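3.2 What people put on a shared tray

I went into this part of the study thinking the tray itself wouldn't matter much. We had 54 people come through the room we set up at Ogola, and each of them got the same job: take some food from the side counter and lay out a snack for a friend who was coming over on Saturday. No other rules. They had up to 90 seconds, and I'll admit I thought most of them would just pile things in the middle and go home.

They didn't! People were fussy about it, in a way I found really charming. They turned the tray, they nudged things, they stood back and looked (one person asked if she could start over, and of course I said yes). The bamboo tray got a lot more of this fussing than the plain plate did - I think the border makes people feel like they're working inside a picture frame. And when the tray sat at an angle to the table, hardly anyone bothered to straighten it. They lined the food up with whatever they felt like.

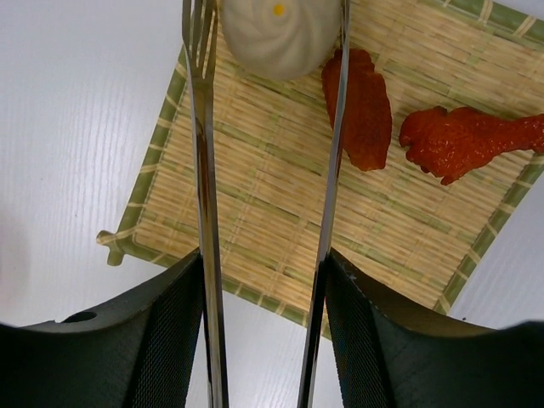

Figure 4. Steamed bun with a yellow dot on top, next to two red-orange pieces of chicken, on the bamboo tray.

Mixed layouts like the one in Figure 4 were the ones I enjoyed talking over the most. A pale, soft-looking bun and shiny chicken don't seem like an obvious pair to me, but in the interviews people kept telling us they wanted "something plain and something loud," and that's pretty much how I'd put it too. We coded these as contrast layouts, following the scheme from our Vindumska pilot, and kept them apart from the matched layouts, where everything on the tray is the same sort of food.

The coding took two of us 6 afternoons, mostly spent arguing over what counts as "next to." We settled on a simple rule: if you could slide another bun in between, the items were apart. It's a bit homemade as measures go, but we both got used to it quickly, and we used it again for the plates in Section 3.3.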